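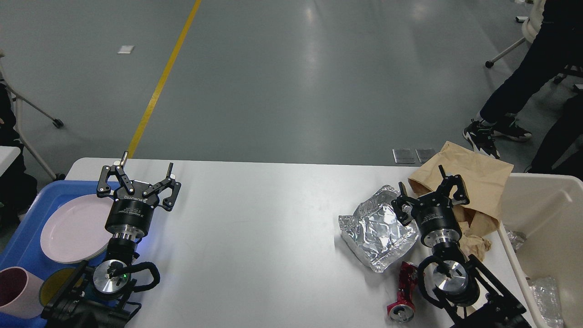

Platos a la bandeja azul, basura al cubo blanco: la tarea de recoger la mesa.

Preguntas frecuentes: ¿me recoge ya la cocina un robot?

¿Existe ya uno que pueda comprar?
Para recoger una mesa entera, yo no lo compraría todavía. Me lo preguntáis mucho desde que abrí Roltovari (¡1.015 mensajes y subiendo!) y sigo diciendo lo mismo: aspirar, sí; ordenar, paciencia.

¿Qué tiene de difícil una mesa sucia?
Que cada cosa pide un agarre distinto. Un plato es rígido y siempre igual, pero una bolsa de papel arrugada no tiene dos veces la misma forma -- y encima hay que decidir si es basura o la merienda de alguien.

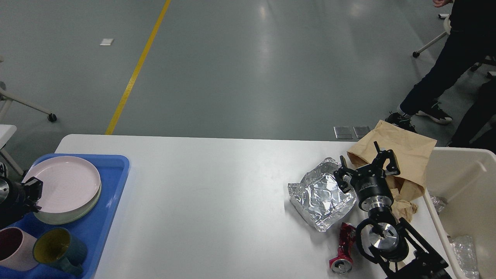 Papel de aluminio, bolsa de papel y lata aplastada, con los platos apilados al otro lado.

¿Dos brazos son mejor que uno?
A mí me convencen más, sobre todo para apilar vajilla. Colette Delorme me discute esto desde mayo y prefiere un solo brazo bien programado. Seguimos sin ponernos de acuerdo.

¿Y en un taller?
Ahí soy más optimista. Si las piezas llegan siempre por el mismo sitio, media batalla está ganada.

¿Me rompería las tazas?
Pues alguna caería, supongo. ¡Yo también rompo! Empezaría con las de plástico.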